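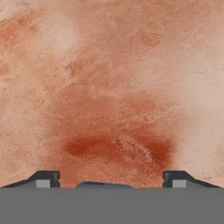 Peach and rust, up close

By Octavio Correa | February
2 comments | 3 shares

I need two people for my mower shop in Imwood, Saturdays off. You'll strip down old reel mowers, free up seized cylinders and clean out carburetors – I'll teach you the grinding. Pay is $3,000 a month to start.

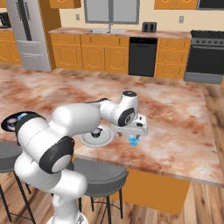
Marble counter with a white plate and a light-blue cube

Bring your own boots! Call the shop before noon and ask for me or Keegan Gill.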